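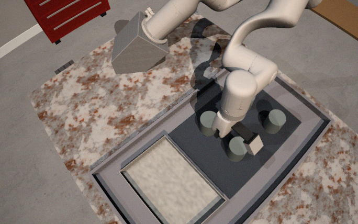

Rimside Data Notes, No. 23

Rimside: simulated cup sorting on a stone countertop

Rimside is a set of simulated pick-and-place episodes for testing grasp planners on small upright objects. The cups start on the dark panel at one end of the tray and the goal is to move them into the shallow bin at the other end. Everything is rendered. There is no real-robot data in this release.

Contents
481 episodes, split by scene seed so that no seed is in both train and test.
Each episode is one folder with the rendered views, joint states, gripper commands, object poses and a short text file with the seed and the outcome.
Object poses are ground truth from the simulator. Do not feed them to a policy you plan to report as vision-only.

How the episodes were made
Motion comes from Demora, our sampling planner, with a scripted task layer on top. The task layer picks the next cup, asks Demora for a pre-grasp pose straight above it, lowers the gripper, closes, and lifts. If the planner finds no path it tries the next cup. An episode ends when the task layer has nothing left to try or after 600 control steps.

The stone texture, light positions and tray angle change with the seed. Shadows are left on in all views. An early version had them off, and detectors trained on it mistook arm shadows for objects as soon as shadows came back.
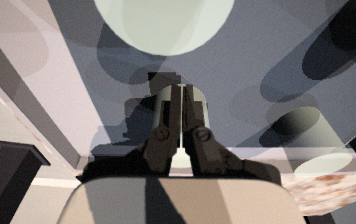

Gripper close-up, fingers almost touching.

Known problems
Depth is unreliable on the cup walls. The renderer sometimes returns the surface behind the cup. Mask these pixels or drop depth near the cups.
The closer views lose sight of the cups when the fingers are low. If your perception code needs a pose on every step, hold the last good one – the tracker in tools does this by default.
Gripper width is logged one step late in the first 70 episodes. The loader has a flag, shift_width, that corrects it. It is off by default so that old results can be repeated.
Contact forces are recorded but were never tuned. Treat them as touch or no touch.

Running the tools
Install the Cuevas package first, then run check_set on the data folder. It reads every episode and prints the ones with missing files. The viewer, Brestolus, steps through an episode with the planned path drawn over it. It needs a display and will not start over a plain remote shell.

Scoring
A cup counts as placed when its center is inside the bin and it has been still for 23 steps with the gripper open. Tipped cups count. We report cups placed and planner time separately – please do the same if you compare against our numbers.
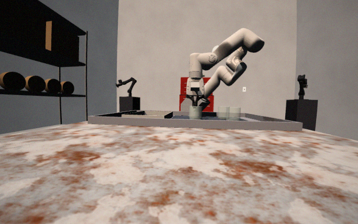

Yatziri Chávez wrote in October that the scoring should not count tipped cups, "or at least give them their own column," as a planner that drops them from too high scores the same as one that sets them down. We agree on the column. The next release will log the final tilt of each cup, and the current score will stay under its old name.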